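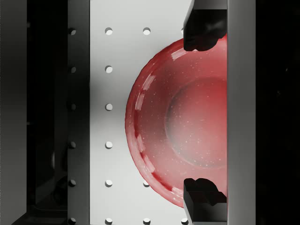 How to Set Up a Baking Corner in a Small Kitchen

When we moved into the apartment on Zúñiga Street I had a kitchen you could cross in three steps and a habit of baking most mornings, and for the first year or so those two things did not get along at all. The flour lived over the fridge. The measuring spoons lived in a drawer with the batteries and the takeout menus. Every loaf began with a little tour of the room, and by the time I had everything out on the counter there was no counter left to knead on!

So one April I took a long weekend and pulled everything together into one spot, and it has stayed put ever since, through two ovens and a change of floor. Several readers of the Perell newsletter have asked me to write the whole thing down properly, so pour yourself something and settle in. I do go on a bit.

What you'll need

One freestanding cabinet or small island, or a stretch of counter with a cupboard under it
A kitchen scale
A nest of mixing bowls, plus a few little ones
Lidded canisters for flour, sugar and oats
Masking tape and a marker
A tape measure
A few old towels
A free afternoon

Step 1: Empty everything out

I know, I know. But please do it. Take every single baking thing you own and put it on the kitchen table, and if the table fills up, use the floor with a clean sheet over it. You want the whole lot in front of you at once: the tins, the cutters, the half bag of rye you bought for that one recipe, the birthday candles. When I did mine I found four cans of baking powder, all open, and a rolling pin I had been blaming my sister for.

Sort by how often you reach for things. My piles were "every week," "every month," and "December." Anything that didn't fit a pile went in a box for the thrift store in Fidham, and I have missed exactly one item from that box, a fluted tart pan, which I bought back for a dollar.

Throw out old yeast while you're at it. If you're not certain about it, stir a spoonful into a cup of warm water with a pinch of sugar and see whether it foams up after ten minutes.

Step 2: Pick the spot

Stand in your kitchen with a bowl tucked under one arm and pretend to make biscuits. You'll feel silly, but you will find out very quickly where your feet want to go. Mine wanted to be between the oven and the window, in a gap I had been using for the recycling.

Measure that gap, and then measure it again at the baseboard, where old houses like to steal half an inch from you. Mine came to 28 inches wide. Mark the outline on the floor with masking tape and live with it for a couple of days. Walk around it with a hot pan of water (carefully), open the oven door all the way, open the dishwasher too, and let the dog lie where the dog likes to lie. If you keep stepping over the tape, the spot is too tight, and you'd much rather learn that from tape than from a cabinet.

Check for an outlet as well. A stand mixer cord stretched across a walkway will catch somebody sooner or later.

Step 3: Choose the cabinet

You don't have to spend a lot. Mine came secondhand from a shop in Pretadach that sells off old display pieces, and it needed a scrub and one new hinge. What you're looking for is a solid flat top, at least one shallow drawer, and doors that close properly.

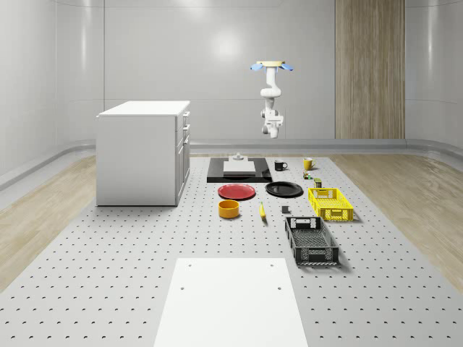

A white cabinet with an overhanging countertop and three small handles stacked near the top of its drawer side.

Height matters more than most people expect. Stand up straight with your arms relaxed and look at where your wrists fall. For kneading you'd like the top to sit close to that level, a bit lower than an ordinary counter, so that you can lean your weight into the dough and spare your shoulders. If yours is too tall, a sturdy platform to stand on works very well. If it's too short, screw-in feet are cheap and go on in minutes.

An overhang on the top is a lovely thing to have. You can clamp a pasta roller to it, or a hand grinder, and you can sweep stray flour off the edge straight into your palm. A top that ends flush with the doors sends that same flour right down the front and into the hinges, and I have cleaned enough hinges for one lifetime.

Give the cabinet a good shove before you buy. If it rocks in the store, ask whether you can try it on another patch of floor before you blame the legs.

Step 4: Load it from the bottom up

Heavy things go low. That means your flour canisters, your cast iron and your mixer if it lives inside. I keep bread flour on the bottom left and all-purpose on the bottom right, and I have never once mixed them up, even at six in the morning with one eye open. A canister that holds a full 1000 grams with room for a scoop is the size I'd steer you toward. The giant ones look wonderful but you'll dread lifting them.

Sugar, oats and nuts go on the shelf above. Tape a label on the lid and another on the front of each canister, with the month you filled it. Brown sugar gets a second wrap of plastic inside the canister in our house.

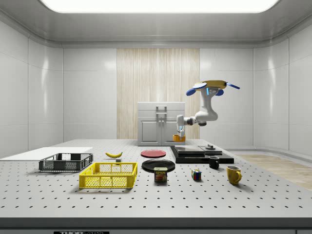

Doors deserve a little thought of their own, particularly if you share your kitchen with small children or a determined cat. I tried magnetic catches, then elastic cord, then a plastic gadget that broke in a month. What works best for me is the simplest thing of all, and it depends on having a pair of upright handles side by side where the two doors meet, like the gray ones on this white cabinet. With a layout like that you can slip one soft loop over both handles, or thread a dish towel through them and tie it, and the cupboard stays shut until you want it open. The towel is then right where you need it when your hands are covered in dough. Knobs out at the corners won't let you do any of this, so have a look at the handles before you fall in love with the paint.

Drawers come last. The top one should hold only what you use in every single bake — spoons, scraper, a short whisk, scissors for yeast packets. Cut a few cardboard dividers from a cereal box before you spend money on the fancy kind. You will almost certainly change your mind about the layout in the first week, and cardboard doesn't mind being changed.

Step 5: Give the scale a permanent home

If I could talk you into only one part of this whole page, it would be this one. A scale that stays out gets used, and a scale in a cupboard gets skipped. Set yours toward the back of the top, where it won't be in the way of kneading, and make sure it sits level. A folded piece of paper under one foot will usually fix a wobble.

Next, weigh your favorite bowls empty and write the weights down on a strip of tape inside the cabinet door. My big mixing bowl is 304 grams. Knowing that number has saved me many times, usually when the phone rings and the scale turns itself off halfway through the flour. You just put the bowl back on, subtract, and carry on as if nothing had happened.

For my everyday loaf I weigh out 500 grams of flour straight into the big bowl, press the zero button, and add the water on top. Salt and yeast get their own little bowls.

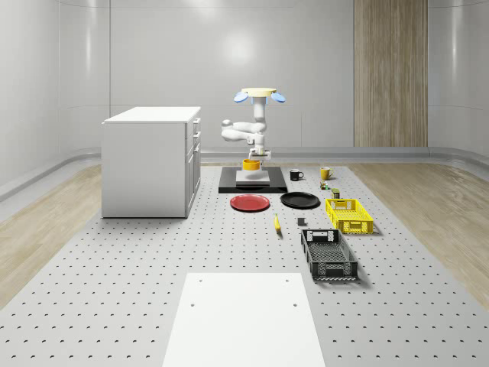
Little bowls, by the way, are worth being generous about. I used to measure salt over the dough, out of pure laziness, and one slip of the wrist would send half the box in. These days I measure it separately and get it all lined up before I start mixing. Choose small ones in bright colors if you can, something like the yellow one held over the white square pad, so that your salt bowl is always your salt bowl and you can pick it out without your glasses. Mine are a mismatched bunch, and I'd say the odd colors are more useful to me than a matching set would be. Yellow is salt, green is yeast, and the chipped blue one is for whatever I'm sprinkling on top. Lower them gently onto the scale, too, and wait for the numbers to settle before you zero it.

Step 6: Bake something easy first

Please don't christen the corner with croissants. Make muffins, or a plain tray of oatmeal cookies, something you could make half asleep. As you work, keep a scrap of paper nearby and write down every time you have to leave the spot to fetch something. On my first try I walked off for the oven mitts, the vanilla, a cooling rack, the mitts again, and parchment paper. All of those live in or beside the cabinet now.

Do this for three or four bakes and move things as you go. After that, leave it alone for a month, even if something annoys you a little. Some of it is just your hands unlearning the old places. I still opened the battery drawer for spoons well into the summer.

Keeping it nice

Wipe the top with a damp cloth when you finish, and dry it with a second one. Sticky dough comes off best with cold water and a scraper — hot water turns it to glue. Once a month, pull out the bottom canisters and vacuum behind them, and check the corners for pantry moths. A few bay leaves on each shelf is what my grandmother swore by, and I tuck some in every spring, though I couldn't promise you that the moths have noticed.

Refill the flour the same day you finish it, if you can manage. And if the top starts to collect mail, keys and sunglasses, as mine does whenever we have company, put a basket by the front door and move the whole pile over there before supper.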